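Last updated: October 2018

Right. Thread about glue ear, as I've now typed the same thing to four different mums on WhatsApp and my thumbs hurt

Daughter is six. Year 2. For most of last year I thought she was ignoring me. Shoes on. Shoes ON. Nothing. Telly up, telly up again. Me shouting up the stairs like a fishwife

School said "a bit dreamy". Parents evening, two in a row. Dreamy. Sits at the back, watches what the others do then does it a second later. I nodded and said yes she's like that at home

She'd also started saying "what" to everything. I told her off for it. "Pardon, not what." Still feel sick about that one tbh

Anyway the school did a hearing check, the headphones and the beeps thing. Letter home in the book bag, folded round a banana. Didn't pass on the left, borderline on the right. Go and see your GP

GP looked in, said the drums looked dull, said probably glue ear, very common, often goes by itself, come back in three months. Fine. Went away and did nothing for three months, as told

Didn't go by itself

Referred to audiology at Pemholm. Waited 166 days from the referral letter to the appointment. I know as I wrote it on the calendar and then counted. Rang twice. Both times a nice woman told me we were "in the system"

Thongchai Limsakul did the test and he was brilliant with her. Little wooden men in a boat, put one in when you hear the sound. She loved it. I sat behind her and could hear loads of the beeps and she just sat there holding the man. That was the bit that got me

He drew us the graph and explained it. 20 is where they'd like her to be or better, she was at 38 on the left. Right ear not as bad. He said think of having your fingers in your ears, all day, at school, with thirty kids scraping chairs

So of course she was "dreamy". She was knackered. She'd been lip reading her teacher for a year

Bit people keep asking me - no, it didn't hurt her. No ear infections since she was a toddler, no fluid coming out, nothing. That's why I missed it. I thought ear problems meant screaming at 3am

Things that were there all along and I didn't join up, in case it's useful:

- telly volume
- "what"
- talking really loud in the library
- never coming when called from another room but fine if you were facing her
- foul mood after school, every day, asleep in the car by the roundabout
- couldn't do the sounds in her spellings, mixing up f and th, p and t

Also up and down. Good weeks and bad weeks, worse with a cold. So you think oh she CAN hear, she's just choosing. She heard me open the biscuits from the garden in July

What we got offered: wait and see again, hearing aids for a while, or grommets. He said there wasn't a wrong one for her and we could change our minds. We've gone for aids for now, review in November, then talk about grommets if it's no better

I was weird about the aids. More than she was. I had a whole speech ready about how everyone's different. She wanted to know if you could have glitter ones. You can have glitter ones!! Moulds are purple with bits in

First day in school I hung about at the gate like a lemon. She came out and said the toilets are really loud and did I know the clock ticks

Clock ticks. Ok. I was fine. I had something in my eye

People asking about private. I did ring round. Udus wanted 200 just for the test, no follow up, and you'd still need the hospital for anything after. Kurian don't see under eights. Not slagging anyone off, some people will want the quicker test, we just couldn't swing it that month

And someone asked about that balloon thing you blow up with your nose. Yes, we tried it while waiting. She managed it about half the time and laughed the rest. Ask your own GP or audiology about it, I'm not medical, I do payroll

School bits. Her new teacher has been great - moved her to the front, right ear towards the class, says her name first then waits for her to look up. Costs nothing. Makes a massive diffrence

PE and assembly still rubbish. The hall echoes. We've asked if she can sit at the end of the row near whoever's talking, they said yes, then forgot, then said yes again

Swimming - aids out obviously. So she can't hear the instructor at all, please tell the instructor. Ours thought she was being cheeky. Same instructor I'd have agreed with a year ago

Batteries: keep some in the school office and some in your bag. Keep them well away from little ones, they're dangerous if swallowed, ours has a lock on the battery drawer. Ask for that if they don't offer

There's a parents' coffee thing in the Jatard centre, first floor, kids welcome, bring your own mug as they've run out. I went once and mostly listened. A dad there has a lad on his third set of grommets and he talked me down off the ceiling a bit

Someone's replied saying kids grow out of it so why bother. Most do, yes. But she can't have Year 1 phonics back. That's why I bothered

If you've got a feeling, ask. Ask the GP, ask the school when they do theirs, ask what happens if your kid was off that day. Ours only do it the once and two in her class missed it and weren't called back until somebody's nan kicked off

And if you've been shouting about shoes for a year, me too. I said sorry to her. She said "for what" and I said pardon and then we both got the giggles

Will update after the review. Got to go, tea's burning and she can hear the smoke alarm perfecly well
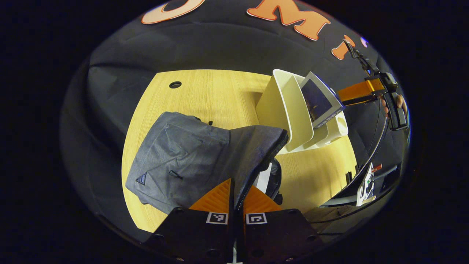
Grey jacket on the table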